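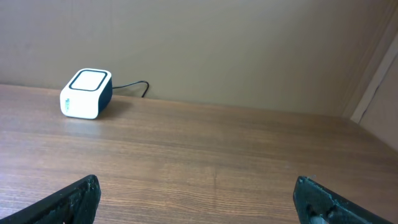 Moving house, according to Shayne Bolger, is the only occasion on which ordinary people will pay a stranger by the hour to watch them look for the kettle. He'd like it noted that he finds this very fair. He has been shifting other people's furniture in and out of Omelby for 14 years, and the kettle has put at least one of his kids through swimming lessons.

We met at the bakery in Zundasley Street at half past six in the morning, which was his idea. He'd already loaded a piano.

"An upright," he said. "People hear piano and they think grand. Nobody in Omelby's got a grand. They've got an upright that belonged to an aunt, and not one of them can play it, and it's been to more houses than I have."

Bolger is 48 and built like somebody who gave up on chairs with arms. He came to the job sideways. He was a cabinetmaker at Hinds until the workshop shut, and when he borrowed a mate's truck to bring his own bench home, two of the neighbours came out and asked what he charged. He made up a figure. It was too low, and he says the street still brings it up.

I had come to ask about packing, having a move of my own coming up in August and a spare room I'd stopped opening. I wanted tips. Bolger doesn't much believe in tips.

"You can read all the lists you want," he said. "Label the box, don't overload the box, put your heavy stuff in the small box. Everyone knows that. Then it's eleven at night and they're putting a cast-iron pot in with the pillows and writing MISC on it."

He has strong views on MISC. There was a family out past the Mininar turn-off who had it on every carton in the hallway, apart from one that said MISC (GOOD). He put that one in the front seat with him, out of respect.

What does go wrong, then? Books, mostly. People will wrap a six-dollar glass in half a newspaper and then fill a wardrobe carton to the brim with encyclopaedias. Bolger's rule is that the person who packed it has to be able to lift it, and he has been known to stand in a doorway with his arms folded while this is tested. He also has a rule about drawers, which he says he's too tired to explain again. (Empty them. I asked his offsider.)

The other trouble is the night before. By then the linen has gone, and the good knives, and whatever is holding the household together is sitting on the nearest flat surface: tablets, chargers, toothpaste, the thing that beeps. People call it the last box. In his experience it's never a box.
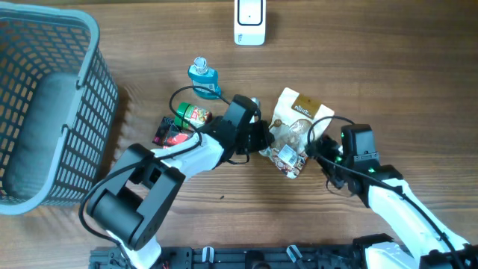 *Odds and ends on the table, mouthwash included.*

"You want a bag for that lot, and you want it in your own car," Bolger said. "I tell them on the phone, I tell them again at the door. And then they ring me that night from the new place, wanting to know which end of the truck their toothbrush is in. It's behind the fridge, mate. Everything's behind the fridge."

He is gentler about what people refuse to let go of. I'd expected a rant on clutter, since everyone else has given me one, but he shrugged and asked for another coffee. He's carried a cement birdbath up two flights of stairs to a flat with no balcony. He once drove 50 kilometres back for a broom.

"It was her mum's broom," he said. "I'm not going to be the one to say it's a broom."

Did he charge for it?

"Course I charged for it."

The money side he talks about freely. He gives a quote over the phone, goes and has a look, and gives a different quote in the driveway. The gap between the two is what he calls the shed. Customers describe the house room by room, in some detail, and then right at the end, as the call is winding up, they mention there's a bit of a shed. He's learnt to wait. If he says nothing for long enough, a trailer generally turns up as well.

His invoice book had reached number 2101 on the morning we spoke, and it is still an actual book, with carbon paper. His daughter set him up with an app. He used it for a month and then moved a bloke out of the wrong unit, which may not have been the app's fault, though he's let it take the blame. The bloke was very good about it. He'd been half thinking of leaving anyway.

I asked whether he had moved house much himself, and he looked at me as though I'd suggested he eat the paper bag. Once, and he won't be repeating it. His wife would like to be nearer the water. She has brought it up over tea and she has brought it up in the truck, and he has told her he'll get her a quote.

"Bit of a shed at our place, though," he said.

Then he stood up, brushed the crumbs off and went to see about the piano, which was going to a third-floor flat. I went home and opened the spare room. There's an exercise bike in there I'd forgotten about, and a carton from the last move, still taped. It says MISC.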